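Budgeting for a picking cell: the arm is the easy line

Iraís Escobedo plans equipment purchases for Dudetti, a contract packing and returns business with its main site at Flastalham. Over the past two years she has taken one bin-picking project from a first estimate to a signed order, and she has a second in preparation. We spoke to her on 7th July about how the first budget was put together, which parts of it held, and what she has changed in the template she now uses.

Her starting point is that the robot arm should be treated as a known quantity. "You can get a price for an arm in an afternoon," she says. "It has a payload, a reach, a controller and a lead time. Two suppliers will give you figures that are close to each other. That line on my sheet was right to within a few percent from the first version to the last."

The lines that moved were the ones below it. In the first draft of the Flastalham budget, end-of-arm tooling was a single entry. By the fourth draft it had been split into gripper, spare fingers, mounting plate, hoses, cable dressing and a wear allowance. The last of these was missing entirely at the start.

"Dress packs are the item I would push anyone to look at first," Escobedo says. "The hose and cable on the outside of an arm get bent every cycle. If the arm is reaching down into a container, they get bent more, and they sit closer to the walls. You will replace them. Put a number in for it, and put in the hours for the technician as well."

Dudetti's cell sorts mixed household items out of open metal bins. The items vary in shape, stiffness and surface finish, and that variety set the requirements for the tooling. Escobedo wrote the specification around a test set assembled by the Flastalham team, which deliberately included the items that manual pickers reported as awkward – clear packaging, soft film, and anything that rolls.

"Our first supplier wanted to quote on cartons," she says. "Cartons are fine, but we don't have cartons. So the test set went out with the request for quotation, and the supplier had to return a result against it. One company withdrew at that stage, which saved us a site visit."

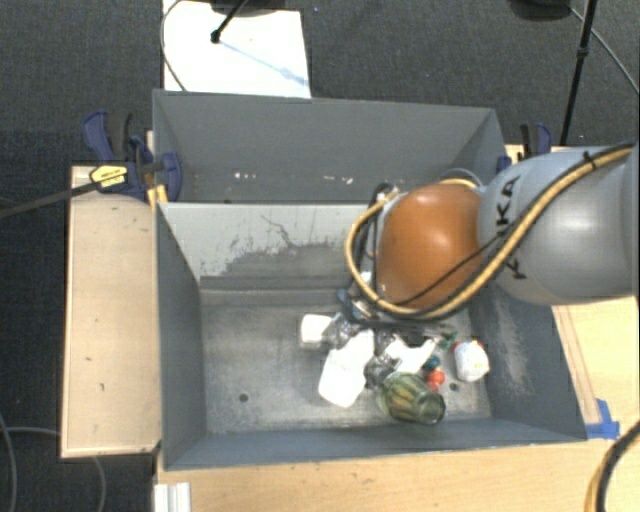
Picking from a pile of mixed items in a metal bin. Hose and cable are run along the outside of the KUKA arm.

The tooling was ordered from Drestell, which also supplied the vision package. Escobedo keeps these on separate purchase orders even when they come from the same company. Her reasoning is that they fail differently and are paid for differently. A gripper is a mechanical asset with spares. A vision package is partly hardware and partly a license, and the license usually renews annually.

"If you capitalize the whole thing as one asset, finance will be happy for a year," she says. "Then the renewal comes in and there is no operating budget to pay it from. I had that conversation in March and I don't want to have it again."

Transparent and reflective items took up the largest share of the vision budget. The acceptance test called for a pick success rate of 94 percent across the full test set, measured over 3000 attempts. A pick counted as successful only if a single item left the bin and was released at the correct location. Double picks were recorded as failures, and so were items dropped on the way.

Escobedo considers the definition more important than the percentage. "Everyone will offer you a percentage. Ask what it is a percentage of. If the operator is allowed to stir the bin after a failed attempt, that is a different number. If the clear plastic is taken out of the mix, that is a very different number. We wrote all of it down before we asked for prices, and the quotes went up, and I was glad they went up then."

She also advises buyers to state who supplies the items used in acceptance testing, and in what condition. Crumpled film and dented bottles change as they are handled. Dudetti specified that the test set would be refreshed from stock at fixed intervals, at its own cost, and carried a small line for it.

Bins were another item that had been underestimated. The original plan assumed that existing containers could be used as they were. Sloping walls help items settle away from the edges, but they also reduce the clearance available to the gripper near the floor of the bin. The team worked through several arrangements using clamps and temporary tables before fixing any dimensions.

"I budget for a temporary phase now, as its own line," Escobedo says. "Clamps, timber, tape, a few stands, and the staff time. It is cheap. We moved the bin position by 30 millimeters in that phase. If we had moved it after the steel frame was welded, we would have been paying for a new frame and losing the installation slot."

Contact with the container is to be expected during setup, in her view, and the cost of it should be assigned in advance. Dudetti's contract makes the supplier responsible for damage to tooling up to site acceptance and the buyer responsible for damage to bins throughout. Insurance for the commissioning period was quoted separately.

Integration labor came to nearly the price of the arm itself. The work was carried out by Tu, a small integrator that Dudetti had used before for conveyor controls. Escobedo asked for a day rate with a ceiling in preference to a fixed price, on the grounds that a fixed price for an unfamiliar process would carry a large contingency. The ceiling was reached, but not exceeded.

"The contingency exists either way," she says. "It is in their quote or it is in my budget. I prefer it in my budget, where I can see it and where I get it back if it isn't used."

The contingency on the first project was set at a flat rate across all lines. On the second it is weighted. The arm, the controller and the electrical supply carry very little. Tooling, vision and integration carry most of it. Safety guarding sits in between, depending on whether the floor layout has been signed off at the time of the estimate.

Throughput assumptions were also revised. The original payback calculation used the cycle time from the supplier's data, multiplied by the planned shift hours. The current version subtracts time for failed picks, bin changes, cleaning of the gripper surfaces and a daily check of the hose and cable runs. The resulting figure is lower and the payback period longer, but Escobedo says the board approved the second project faster than the first.

"They had seen the first estimate and they had seen the actuals," she says. "The second one looked like the actuals."

Staffing is entered as a cost and not as a saving. Two technicians at Flastalham were trained on the cell, and their hours were charged to the project until handover. A third was added later to cover absences. Training on the arm was a standard course. Training on the tooling and vision was not, and had to be negotiated with Drestell as an addition to the order.

Asked what she would request from a supplier before any other document, Escobedo names the recommended spares list, with prices and lead times. The list for the first cell ran to 7 items. Two of them had longer lead times than the arm.

"We stock both of those now," she says. "One is a connector. It costs very little and it would stop the cell for weeks."

The second cell will handle a similar mix of goods, with a larger bin and a different approach angle. Quotes for the tooling are being compared at present, and the temporary setup will be built at Flastalham once the floor area has been cleared. Escobedo expects to place the order for the arm last.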